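Holiday Rental Arrival Safety Checklist – Naltunis Coast Apartments

Work through the list before unpacking. Report faults to the Fatthorpe desk and quote the unit number. Form 3116 covers all two-bedroom units.

Entrance and stairs
[ ] Door opens from inside without a key
[ ] Handrail firm along its full length
[ ] Stair light stays on long enough to reach the top floor
Comment: timers are set to 70 seconds. Report any that cut out sooner.

Alarms
[ ] Smoke alarm sounds when the test button is held
[ ] Carbon monoxide alarm present in any unit with a gas heater

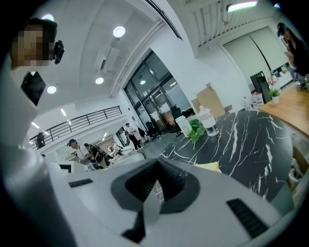 [ ] Alarm date label readable
Comment: replace units at the date on the label, even if they pass the test. Ceiling alarms are tested by staff in October.

Balcony
[ ] Railing does not move when pushed
[ ] No chairs or tables stored against the railing
[ ] Sliding door lock engages
Comment: Shukla block has the older latch – lift the handle fully before turning.

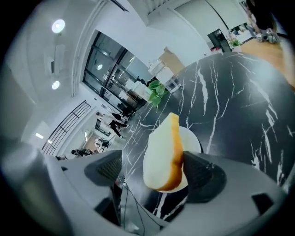

SECTION 4: KITCHEN AND GAS

[ ] Shutoff valve located and turns by hand
[ ] Hose shows no cracks and is within its printed date
[ ] Fire blanket on its hook
[ ] Outlets near the sink have covers
Comment: where the valve is stiff, leave it open and call the desk. Do not use a wrench.

Pool (Droltar block only)
[ ] Gate closes and latches without help
[ ] Depth markings readable
[ ] Drain cover fixed in place

Last updated: 12th December

Comments (3)

seaview_renter: Our hose was out of date. Desk swapped it the same afternoon.

tmk11: Is the pool gate code the same as the front door?

palmgate: No, separate code. It's on the key card.

Contact the Fatthorpe desk | © Naltunis Coast Apartments | Back to top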